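Trillus Folding Guide
Section 3: Setting up a jacket fold

Can a machine fold your laundry yet? Partly! Trillus does fine with towels, and jackets are where it gets exciting, with hoods, sleeves and zippers all pulling their own way. Set aside 90 minutes for your first session.

1. Lay the jacket face up on the table, hood at the far edge.
2. Stretch both sleeves out and down, away from the body.
3. Keep the laundry basket to one side, within reach.

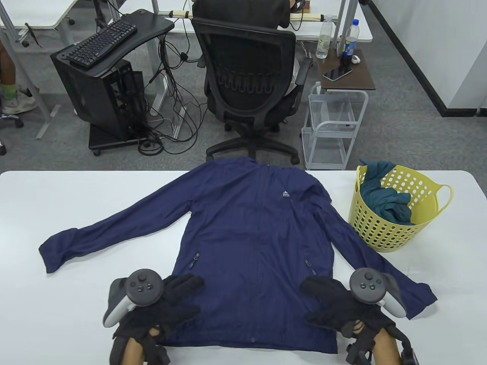

Figure 3-1. Jacket spread face up, sleeves out, basket at right.

Note: Small wrinkles are fine. Leave them in! Trillus has to cope with them sooner or later.

4. Start recording, then fold at your normal pace.
5. If the cloth bunches up, keep going and straighten it by hand-held gripper.
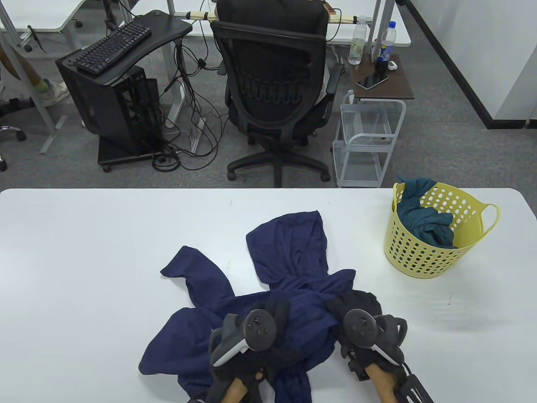
Bad starts are worth keeping too. Save them under "recovery" in the Shearer menu. We trained on 125 clean folds first and the arm froze at the first twisted sleeve; adding messy ones got it moving again.

CAUTION: Pause the arm before reaching across the table.

Soft, shiny cloth
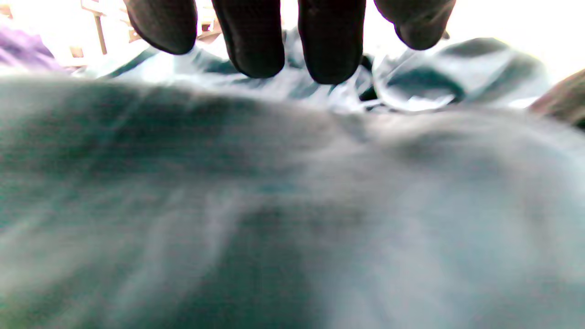
By Nomvula Pillay
Updated in August

Thin cloth is still the hard part. Layers slide, and a fold can hide the edge you want. Choose "Light fabric" and lower the grip speed before you begin.

6. Find a free edge and lift one layer only.
7. Repeat with the cloth turned a different way.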